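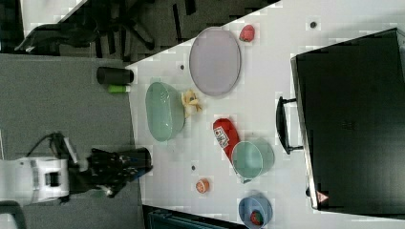 Lodima is a research group in Burnau working on manipulation in tabletop clutter. Our main result to date is a method for choosing which object a robot should move first when several are in reach and some rest on or against others. We call it Felix. A typical difficulty is the red packet whose lower end lies partly under the round teal bowl: an arm that grasps the packet by its free end will usually drag the bowl with it, and an arm that starts with the bowl will usually leave the packet alone. Felix learns these preferences from teleoperated demonstrations. It uses no hand-written rules about stacking and no 3D models of the objects.

The group has six permanent members and takes two to three graduate students per year. We share a floor with the university's machining workshop, where our mounts and table fixtures are made.

What we do

Most learned policies treat the choice of object and the motion toward it as one problem. Felix splits them. A first network scores every visible object by the expected disturbance to its neighbors if that object were moved now. A second network, conditioned on the winning object, produces the arm motion. The two are trained separately on the same recordings and joined only at run time. If the scores are within a set margin of each other, the arm takes the nearer object.

The training set holds 3,000 demonstrations over 267 starting layouts. Layouts are drawn by a script and set up by hand, with the position of each item allowed to vary by a palm's width. Bowls, plates, cups, toy food and packaging are used throughout. The appliance on the table is changed between blocks so that the scorer does not come to depend on one fixed landmark.

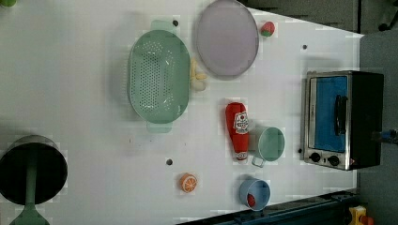
Adanech Alemneh objected early on that a disturbance score would reward the arm for picking only isolated items and leaving the hard pairs until last, and that a policy could post good numbers for most of an episode that way. The objection was correct. In the first version, objects in contact with another object were deferred in nearly every episode. The score is now weighted by task order: an item named in the instruction receives a discount on its disturbance cost, and the discount grows the longer the item is left. Deferral remains, but it no longer decides the sequence.

Results so far

Evaluation uses 60 layouts that do not appear in training. We compare Felix with Rolland, our own single-network baseline, trained on the same demonstrations with the same total parameter count. Across 1,654 evaluation episodes Felix displaced fewer neighboring objects and finished more of the named tasks. The gain is concentrated in layouts with at least one contact pair. On layouts where all items stand apart, we found no difference that we would report as one.

Two failure types account for most of the remaining errors. Thin items pushed up against the rim of a larger one are sometimes scored as part of it. Small items inside a cup or bowl are scored correctly but grasped poorly, and the container then moves. 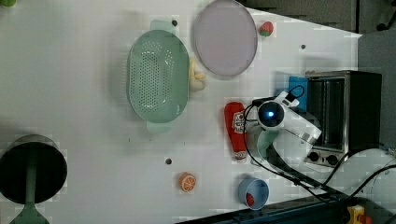 Overhead view with the arm at work. Ketchup bottle to the left of the gripper, light blue cup below and to the right of the bottle.

Viewpoints

The scorer sees the overhead view only. It needs the whole table, and a partial view gives it neighbors that seem to have no other side. The motion network receives the overhead view and the wrist view together. At the wrist, large parts of the picture are taken up by the gripper itself, and a bottle or a cup next to it may run out of the image. We tested masking the gripper pixels and saw no benefit, so the wrist stream is passed through as recorded. Removing the wrist stream altogether lowered grasp success – mostly on cups, where the rim is the only usable contact. 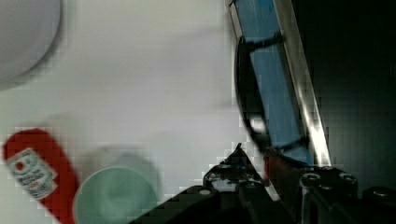 Working with us

We host visiting students for periods of three months or longer. Applicants should be able to program in Python and should expect to spend a good part of the first month on teleoperation, including table setup. A background in controls is useful but is not required. Applications for the spring intake close in December.

Layout scripts and evaluation protocols are available on request to academic groups. Trained weights are not distributed at present.

Page last revised November 18, 2025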